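Is the Ladton hand-held gripper rental worth it for small, soft household things?

Asked by Regula Hubmann

Hello all, and thank you in advance for reading, I know I go on a bit. I run a small sewing and alterations business out of my home in Indton, and my nephew has talked me into helping with a project he is doing on teaching robot arms to tidy up. He wants lots of recordings of ordinary hands-on work with fabric: picking up hair ties, moving little crocheted things into a box, unfolding a washcloth, that sort of job. You hold a gripper in each hand and do the work with those in place of your fingers, and the recordings go off to be used for training.

Ladton has a rental package for this. It comes to $373 a month and includes two hand-held grippers, a carrying case and a login for Ikia, their upload software. I need to let them know by 14th October if I want it, and I have never touched one of these things in my life. My questions are mostly practical. Can grippers like this pick up soft, floppy items without chewing on them? Will my wrists survive? (I'm fine with scissors all day but my left thumb complains.) And do I have to set up a special table, or can I just work in the spare room with all the usual clutter around me?

I'd love to hear from people who have used the package and not only read the brochure. Thanks so much!

Mwangi Langat

Hi Regula, welcome, and what a nice thing to be doing with your nephew! I had the Ladton package from May onward and sent in 666 clips before I gave the case back, nearly all of them with cloth and small bits and pieces, so I hope I can help with at least some of it.

Soft things first. They are easier than you'd think once you stop pinching the way you would with fingers. Open the jaws good and wide before you go down, come straight over the item, and close slowly until the pads just take hold. Anything bunched or knotted is a pleasure. Flat cloth is the annoying one, and for that I nudge up a fold with one gripper and take it with the other. I never damaged anything, though I would keep loose crochet for later in your learning, as an open stitch likes to catch on whatever comes near it. Crinkly plastic bags slide around if you only get hold of a corner, so go for the thick part of the bag.

Wrists, well, I am a big fellow and even I felt it the first week. Work in short stretches and put both grippers down in between, all the way down on the table, because you'll be tempted to stand there holding them while you think about what to do next. For your thumb I'd ask Ladton if you can try a pair before you pay for the month. They let me do that when I asked, and the lady on the phone could not have been kinder about it.

As for the room, please don't clear it out! My reviewer in Ikia was always asking for more everyday surroundings, and the few clips I made at a bare desk came back with a polite note. A table at hip height with space to walk around it is plenty. I'd put a shallow open box toward the back, scatter the small things in front, and leave yourself a gap where both hands can meet without the grippers knocking together.

My one real grumble is the uploading. Ikia is slow in the evenings, and if the connection drops it begins the whole clip over again. I got into the habit of starting it at breakfast. The monthly price felt fair to me when I was recording most days. In a quiet month I would have been sorry to pay it.

These will give you a better feel for the scale of the work than my rambling does, jaws open first.

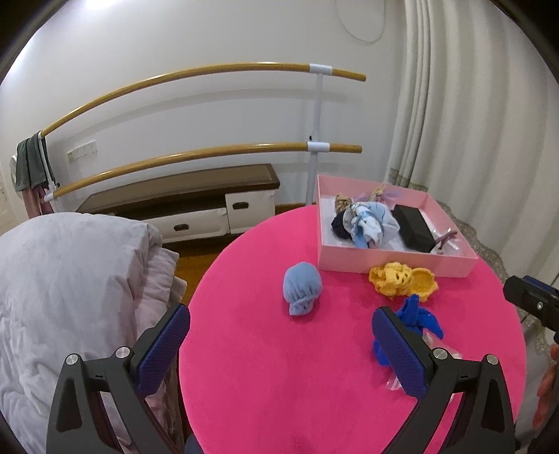

And with a knotted blue terry cloth between the pads:
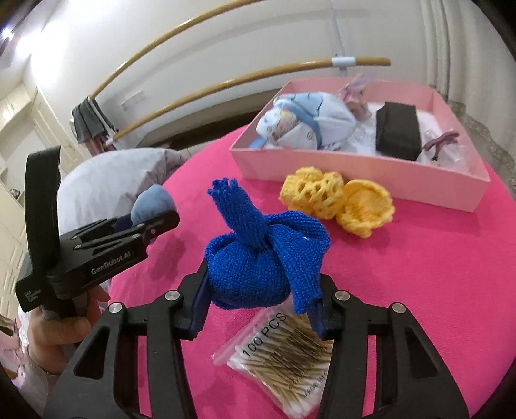

Kirui

Had it one month, sent it back. Grippers were ok, software was not. If you only have weekends free, see if they'll do a shorter rental, they didn't offer one when I asked but that was a while ago. Also check who pays return shipping on the case, it's heavy.

Regula Hubmann

Thank you both, this is so helpful! Mwangi, I am going to ring them and ask for a trial with my thumb in mind, and I'm very relieved to hear the spare room can stay as it is. Kirui, I hadn't thought about the shipping at all, so that goes on my list of things to ask. I'll come back and post how the crochet goes.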